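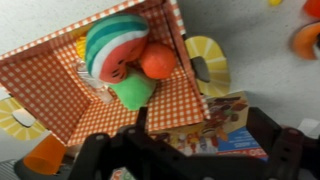

El rincón de juegos de Trudard vuelve a abrir los domingos, y esta vez me ha tocado a mí ordenar la comidita. ¡Qué gusto, de verdad! La sandía de peluche sigue siendo mi favorita, con su corteza de rayas y las pepitas negras, y ya la tengo en la caja de cuadros naranjas y blancos con la bola naranja al lado.

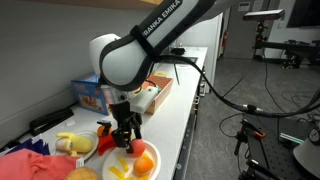 Annelies Tanner me pidió un menú para los peques de 2 a 6 años, y yo me lo tomé muy en serio – demasiado, dice mi hija. En el plato blanco caben la bola rosa, la naranja y las piezas amarillas, que para mí son queso y para Annelies, pasta. Lo someteremos a votación en la merienda.

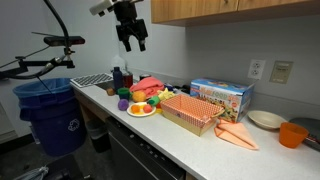 Si tenéis comida de juguete en casa, se la podéis dejar a Ottilie Lehner hasta octubre. De verdura andamos justos: un maíz amarillo, una cosa verde que cada cual llama como quiere y poco más. Los peluches también valen, pero lavados, por favor, que en Paltura acabé poniendo 14 en mi lavadora.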